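Dandale Workshop
Home | Notebook | Materials | Finishes | People | Older entries

October, a little after four in the afternoon
Written up by Halima Akinola

Wax trials, continued — the Okafor recipe and where it has gotten to

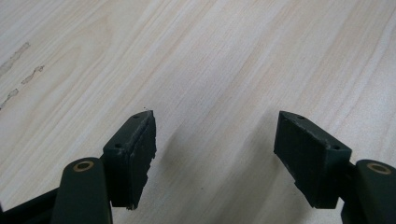

Pale tabletop, marks on the left side.

I meant to write this up before lunch, but the second pot of beeswax took its own sweet time and I didn't want to walk away from it, so forgive me if I ramble. Batch 447 is the one to look at. It has 200 grams of beeswax to 582 grams of oil, melted slowly in the double boiler and stirred until it went clear, then poured into the short Werik tins and left on the windowsill with the lids off. It set up softer than I hoped, like butter that has been out an hour or so, but it goes onto the cloth beautifully and the smell is lovely (Olumide came in just to stand over it).

Batch 709 has more wax in it and I am less fond of it. It drags. Gonçalo thinks I poured it too cool, and he may well be right, because there was already a skin at the edge of the pot when I got the tins lined up. I'd like to make it again with the tins warmed first before I give up on it.

Rubbed both onto the maple offcuts, two thin coats each, with the old flannel. Peadar, if you are reading this, the flannel is yours and I owe you another shirt.

Things still to sort out:
- Ikechukwu wants a harder version for spoon handles. Try a little carnauba, a small spoonful to start.
- The Stinska thermometer reads high compared with the glass one — use the glass one for now.
- Labels. I wrote on two lids in pencil and it has rubbed off already.

Leaving the offcuts on the top shelf overnight, 447 on the left and 709 on the right. Please don't buff them, anybody, however tempting it is! I'll do it first thing with the horsehair brush and write down how they feel.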